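White tabletops: which cleaning tips hold up

Every November, before the relatives show up, somebody sends me a list of miracle fixes for a white table. I've owned one for 3 years and I've tried most of them. My results were not miraculous.

Start with toothpaste. It's a mild abrasive, so yes, it will lift a pen mark. It also left a dull spot on mine that I can still find with a flashlight. Baking soda paste did less harm, but it took four rinses to get the chalk off. Plain dish soap and warm water did as well as either one on everything except turmeric.

Then there's the wood block trick: put hot pots up on scraps of wood and you'll never need a trivet. Fine, if the scraps are flat and all the same thickness. Mine weren't, and a full saucepan rocking on offcuts worries me more than a heat mark does. If you insist, sand the bottoms first. Grit stuck under a block scratches just like grit under anything else.

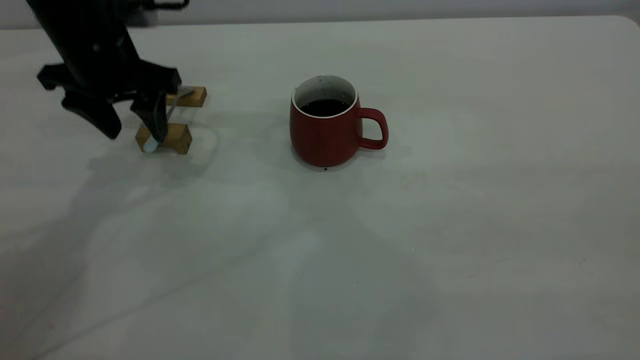

Small light-brown wooden blocks on a white tabletop.

Magic sponges are sandpaper with good publicity. Use one on a scuff, lightly, and put it away. A neighbor of mine, Declan Haworth, did his whole table with one every weekend and now it grabs dirt faster than it used to.

Vinegar gets recommended for everything. It helps with hard water film. It does very little for grease, and keep it off stone altogether. I wouldn't mix it with baking soda either. You get a nice fizz and some salty water.

As for coffee and tea rings, the usual advice is to rub them with a cut lemon. I tried it next to a damp cloth with a drop of soap, and the cloth won. Wipe the bottom of the mug before you blame the table.

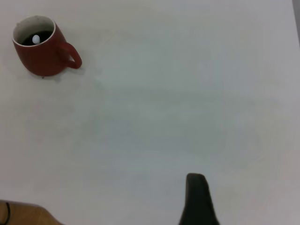 Red mug on a white surface. Check for faint smudges from a low angle.

Streaks are mostly too much cleaner. Halve what you spray, wipe once with a damp cloth, then again with a dry one. If they come back, wash the cloth without fabric softener.

I haven't found anything that gets turmeric out in one go. Sunlight faded mine over a couple of weeks.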